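Category: Datasets / Manipulation

Gullville Wrist Set - read me first

Hi, I'm Margarida Veloso and I look after this dataset. It goes with our work on teaching a gripper when to stay open. Most grasping sets are full of grasps, so the models we trained on them wanted to close on everything - shadows, seams, bare tabletop, you name it. We wanted to see what would happen if we fed in plenty of views with nothing between the fingers.

What you get

There are 1,594 short episodes, all shot from the small camera at the gripper. Of those, 500 are what we call "open" episodes, where the right answer is to leave the fingers apart. Judite Leitão went through the labels by hand and threw out 63 that she and I couldn't agree on (they're in the `disputed` folder if you want to argue with us).
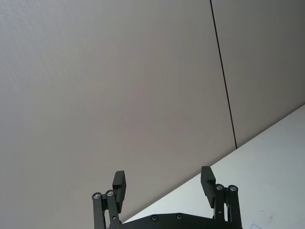
Wrist view, fingers wide apart, nothing between them.

Views like that one gave our first model a lot of trouble. It liked straight, dark lines, and it liked the edge where two plain surfaces meet. Faint marks on a pale surface set it off too! Once we mixed the open episodes into training, false closes dropped a lot on our own test split. I haven't tried it on anybody else's gripper, so please write to me if you do.

How we trained

Nothing fancy. Small image encoder, one output for "close" or "stay open", and a batch of 1,000 images drawn evenly from both labels. Tiago Ramalho wrote the sampler and it's in `tools/even_draw.py`. Run it from the top folder or it can't find the labels - I keep forgetting this myself.

Known problems

- Lots of plain gray and white backgrounds, not much clutter.
- The fingers show up in the picture, so a model can cheat by reading how far apart they are. We mask them in the `masked` copy.
- Labels are per episode, so the first few images can be a bit off.

Last label fix: 5 Jun 2020. The Jidstead episodes still need a second pass, and Judite has the list.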